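Arm stops dead on the same reach, every time
Posted in Robots and Automation by tablelegs

Our Cesix arm tidies toy food all day, badly. Since November it faults with "joint 5 torque limit" whenever it reaches over to the plates. Restarting cures it until the next plate. The log has 1,063 of these. 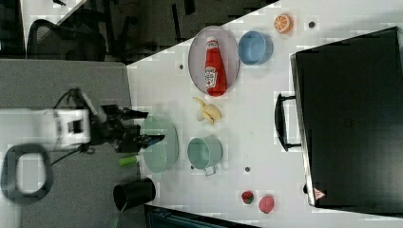
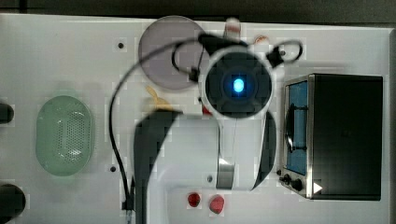 Last edited: Nov 8, 2022

I've swapped the motor driver and lowered the speed to 20 per cent, so now it fails slowly.

Davoud Talebi
Look at your cable. That loop pulls on the wrist as the last joint turns, and the arm reckons it has hit something. Power off, undo the clamps, turn the wrist by hand to both ends of its travel and leave enough slack for the worse one. Please don't raise the torque limit. It's there for your fingers.

Hekari22
had this, raised the limit, fine ever since. mostly

tablelegs
Slack added. 14 plates and no fault so far. The banana remains beyond it.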